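Forty Takes Before Lunch: Collecting Examples for Zukik

September 2, 2021
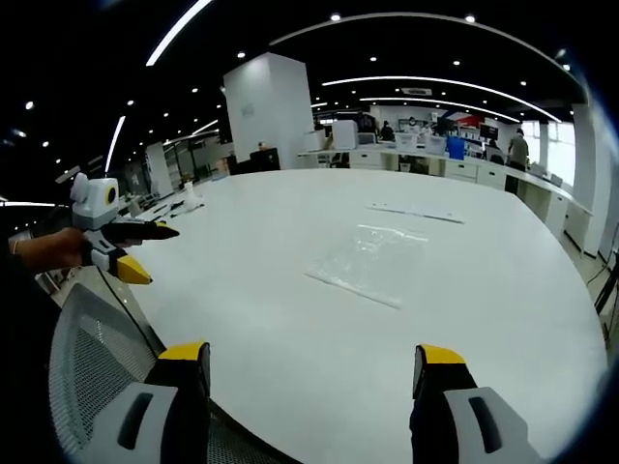
According to the lead of the data group at Prusdale, the hard part of teaching a robot to handle soft packaging is getting enough examples that differ from each other. A person can pick up a clear plastic bag 50 times in an hour, she said, and if the bag always starts in the same spot, most of that hour is wasted.

Her group has been collecting examples since February for a learning system called Zukik. The work is done by hand. An operator holds a gripper with a camera on it, carries out a task at a table, puts things back, and does it again. Many of the tasks take two grippers, one for each hand, and some are split between two people.

"We started with a robot arm and a joystick," she said. "It was slow. A good operator got 4 usable takes in the time it takes to drink a cup of coffee. With the hand grippers you just do the job, and your arm already knows how to get there."

The first target was 1000 takes of a single task, moving a bag from one side of the table to the other. They reached it in the spring and trained on it. The results were poor in a way she found useful. The system did well with a bag that was flat and did badly with one that was folded over on itself, and when the team went back through the recordings they found hardly any folded bags.

"People tidy up," she said. "You ask somebody to reset the table and they smooth the bag out, every time. They don't know they're doing it."

So the reset became part of the instructions. Operators now work from a sheet that says how the object should start: flat, folded, hanging over the edge, under something else. The sheet changes every 40 takes. One operator, who has been with the project since the beginning, said he disliked the sheets at first.

"It felt like being told how to drop things," he said. "But after a while you want the variety. Doing the same reach all morning, your attention goes, and then the takes get sloppy in the same way."

Sloppy takes are not always thrown out. If an operator misses the bag, stops, and tries again from a better angle, the group keeps it. A clean miss with no recovery gets deleted. So does anything where the operator uses a thumb or the side of a hand to help, something new people do constantly.

"You can't help it," the operator said. "The bag slides and your other hand just goes."

Transparent material brings its own trouble. A clear bag picks up the ceiling lights, and the bright patches shift as the camera moves. I asked whether it would be easier to turn some lights off or put down a dark mat. The lead said they had talked about it and decided against it.

"The customer's packing room has lights too," she said. "If we make it easy in here, it'll be hard out there, and then we'd be collecting all over again."

The software used for recording is called Sultana and was written in the office. It lines up the video from both grippers and flags takes where one camera started late. Labeling is done in a separate tool, Zusix, and takes longer than the recording does. A labeler marks where each grasp begins and ends and writes one short sentence about the take. The lead would like to drop the grasp marks and keep only the sentence. The people who train the model would like to keep both — that argument was still going on when I visited.

I asked how she picks operators. She said she used to look for people with steady hands and has stopped caring about it. She wants people who move at a normal speed and will say so when a take went wrong. Left-handed operators are in demand, and she has fewer than she needs.

The next round covers thin flat things: cards, strips, single sheets. The fingertips have to get under an edge, and the operators have been trying different ways of doing it. Some slide the sheet to the edge of the table and pinch it there. Others press one corner until it lifts. The lead has told them to keep doing both, and to write down which one they used.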